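5/7/18

Bench notes, Levau hilt (the small hunting hanger from the January lot)

Continued with the guard today. Weight of the complete sword before work is 1,465 g, with the scabbard left aside. The blade is 60 cm from shoulder to point, but the old sale card says 58. I think they measured from the edge of the langet. I leave both numbers on the card and put my initials by mine.

The grip is loose and turns a little to the left. I did not take it off. The tang button was peened over again at some later time, the hammer marks are flat and too clean, and I do not want to open it before Skinari have answered about the X-ray.

Cleaned the inside of the shell with white spirit and cotton, then a very small amount of Puma paste on a wooden stick. Stopped after two passes. Under the brown layer there is a stamped mark, a letter L or maybe the foot of an E, and one dot. It is not in the Ulline list, I looked twice.

Silver wire on the grip: three turns are missing near the pommel. I will not replace them now. If we do it later, the wire must be twisted to the left like the old one, I made this mistake on the last sword.
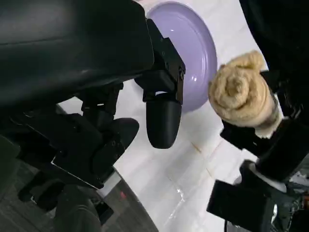
Wax only on the blade and the outer side of the guard, the inside must stay free until the mark is drawn. Insurance value is still 2,000 on the form, please somebody ask if this is correct after the mark.

Tomorrow: drawing of the mark, new label for the box, order cotton.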